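Stiscombe Arm Project: What We Spent and What We Still Need

Budget section

When our group signed up for the tabletop arm project, I figured the hard part would be the code. I got put in charge of money instead, so this part of the report is mine, and I learned way more about shipping quotes than I ever planned to!

The course gave us $412 for the whole term. A real arm was never going to fit in that, so the plan was to do everything in simulation first and only buy what the sim told us we needed. The biggest thing on my list was the gripper. Kendavell had one for $230 and De Bruijn had one for $185, and for two weeks we went back and forth on it (the group chat got pretty heated). The Kendavell fingers are longer, the De Bruijn one ships faster.

To settle it, we loaded a cluttered counter in the sim and looked at what the fingers would have to deal with – tall stuff next to short stuff, flat stuff, handles.
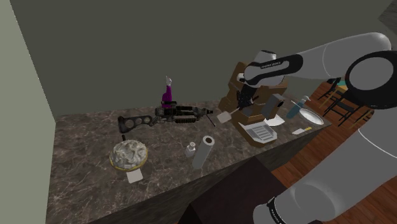

Figure 1. Simulated arm with the gripper over the brown wooden stand, other objects spread along the marble countertop.

The short glass bottle next to the gray tube is the kind of spot I worried about most. The tube is a lot taller, so a wide gripper could bump it on the way down. Flat plates are a different headache, and I don't think either gripper is great for those. We voted for the De Bruijn at $185, which leaves $227 for everything else.

Test objects come out of that too. I'd like to get a pump bottle, a couple of plates and a small stand from the thrift store on Harport Street, and I don't want to spend real money on anything we might drop. We also need a power supply, and I haven't found one I trust yet.

The lab has asked every group for a wish list for August. Ours is a better computer for running the sim, and I put down $300 as our share of it. Mine takes forever to load a full counter – I usually start it and go make a sandwich.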